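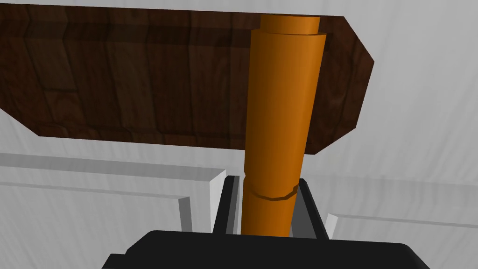
Should you fix up an old kitchen before you move in, or live with it for a while first? Live with it for a year if you can stand it, and keep your wallet in your pocket while you do.

I know that's an annoying thing to hear when you've just got the keys and every drawer sticks. I had a whole plan! I was going to rip everything out in July, and I'd even picked the tile (green, shiny, way too expensive). Then my sister-in-law Fadwa came over, made eggs, and asked me where I'd want to stand on a dark winter morning with a coffee. I had no idea. I'd never had a winter morning in that house.

So I waited, mostly out of stubbornness. I spent 200 dollars on paint and a decent lamp, and that was it.

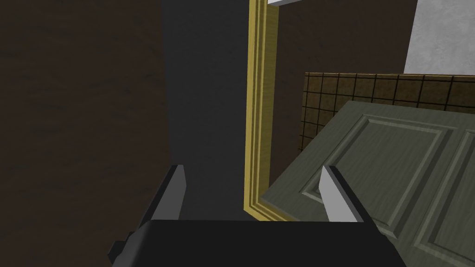
By spring I hated completely different things than I'd hated on day one. The ugly floor? Fine, hides crumbs. The big window I'd been so in love with turned the sink into an oven at 4 p.m., and the one outlet was on the wrong side of the room for everything I own. If I'd gone ahead with my plan I would have paid a lot of money to keep both of those problems, only with green tile behind them.

My friend Rory thinks this is nonsense, by the way. He says you get used to a bad kitchen and then you never touch it, and he's got a point, because I know a couple who've been "about to start" for as long as I've known them. Set yourself a date, maybe. Tape it inside a cupboard. 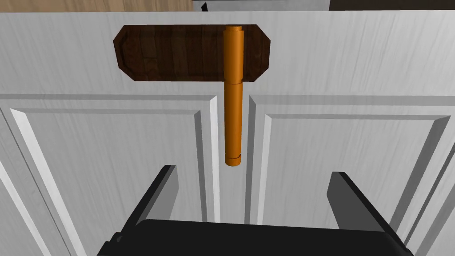 I also think we're too quick to call things worn out. Old doors can be sanded and hinges can be swapped, and a 2000 dollar quote has a way of making you look at a screwdriver with fresh interest. My tile money went to an electrician in the end, and I've now got outlets on every wall.

106 shares
9 comments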